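June, notebook, washroom mock-up

Started at half past eight with a cup of tea and the intention of getting the vanity corner finished before lunch, which will make Valentyna laugh when she reads it. I am writing this up at ten to five. The tea was very good, though, and I had most of it while sitting on the upturned crate and just looking at the room, and I do think that half hour was worth having. You notice things when you sit down in a small bathroom that you never notice standing in one.

First, where we had got to. The Flomholm cabinet is in and level (thank you, Tymofii, for the second go at the back left foot), the slab is down, the basin is bedded and the sealant has had its full time. The mirror went up last thing yesterday. The wall behind is the pale grey we settled on after all that fuss with sample pots, and I am glad we held out for it, as the first one went distinctly lilac under the ceiling light. The floor in the same grey family was Valentyna's idea and I was against it. I take it back. It makes the marble look warmer than it did on the pallet.

The numbers, so that they are in one place and not on the back of my hand:

- Overall budget for the corner: 3000
- Spent to date, with the slab, the basin and the Solberg tap: 2483
- The Firkine quote for the same corner, which we turned down: 3399

So we are still inside it, with the towel rail and the door furniture to come. Wevasa say the rail is on its way. They said that last week too, in very much the same words, so I have left a gap in the plan and drawn the rail in pencil.

Now, the marble. I have gone back and forth about whether a slab that thick was sensible on so plain a cabinet. It came up from the van looking like something for a bank. With the deep front edge on, it throws a proper shadow over the top of the grey doors, and I spent a long time this morning opening and closing the blind to see how dark that shadow gets. It gets darker than I would like at the top of the cabinet, which matters if somebody is hunting for the edge of a door with sleepy fingers. I don't want to lose the edge, as it is the nicest part of the whole piece, so I would like to try a small light underneath it before we start talking about cutting anything. Tymofii has a strip left over from the wardrobe job and says we may have it if we promise to give it back. We always say that!

After the light, I did the thing I had been looking forward to, which was laying the top out as a person would have it. Drawings of bathrooms never have anything in them. You get a lovely bare counter, and then real people arrive with their mugs and their tubes and their hair things, and within a day there is no counter left. So I fetched the box of bits and put out an ordinary morning. The mug went to the rear left corner, handle to the left, and the flowers to the right of the tap in the little square black vase. They are artificial, and I was rude about them when they came out of the bag, but the white heads are lovely and fluffy against the grey and I have grown fond of them. The toothpaste was the difficult one, and I moved it more often than I care to write down.
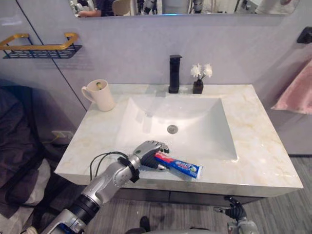 *Toothpaste on the front edge, mug in the back corner, flowers by the tap. Basin clear.*

I kept coming back to the front edge for the toothpaste, although it looks untidy to my eye, and it was Valentyna who put her finger on why. There is a good wide run of marble there, and when you are bending over a basin half awake that is simply where your hand lands. Put the tube on the back ledge and you are reaching across the bowl and past the tap for it. I had drawn a shallow tray for the back ledge, next to the mug, and was rather pleased with it. I now think it wants to go at the front, off to one side, or else we leave it out altogether and let people put their toothpaste where they like. Valentyna is for leaving it out. I am still for the tray, in a smaller size, and we have agreed to argue about it properly with a biscuit.

The blue tube is also the only strong colour in the whole corner, and I must say I enjoyed it. Everything else we have chosen is grey, white, black or cream, all very calm and grown up, and then there is this cheerful blue thing with a red band on it, and suddenly it looks as if somebody lives there. I have asked for one coloured towel when the rail comes. Just one. Tymofii suggests mustard and I am thinking about it.

A word on the tap, since I was the one who made us wait for it. The matt black is every bit as handsome as it was in the catalogue, and the square spout sits well with the vase, which was pure luck. I would still like to know how it looks after a month of limescale and soapy thumbs. My sister has a black one and she is forever at it with a cloth. Could whoever is in first each morning please run it, splash it about a bit and NOT wipe it down? I will do the same at night. It feels wicked but it's the only way to find out.

The basin I have no complaints about at all. The sides slope nicely, and I can get a whole flannel into it and wring it out without knocking my knuckles. The chrome drain sits a touch to the left of centre, which I measured twice, convinced I had set the bowl wrong, before I found it on the maker's sheet exactly like that. Valentyna says she would not have noticed. I shall notice it every day of my life, I expect, but I have made my peace with it, and chrome against the black tap bothers me less than I feared it would. If we do another of these I would ask for a black waste to match and see what it adds to the bill.

Still to do, roughly in the order I mean to do it:

1. Strip light under the front edge, borrowed, TO BE RETURNED.
2. Try the tray at the front, in the smaller size, cut from card before anyone touches good material.
3. Ring Wevasa about the rail. Ask for a day and write the day down here.
4. Have 3 people who have not seen the room come in and put their own washing things out, with none of us hovering or making suggestions. I am the worst for this and will go and stand in the yard.
5. Find the other sample pot lid. It is not in the paint cupboard, I have looked.

I have left the top set out as it was, mug and all, so please don't tidy it before I am in tomorrow. The blind is up because I want to see how the marble takes the early light, and the good tape measure is in the left-hand pocket of my apron, hanging behind the door -- borrow it by all means, but put it back.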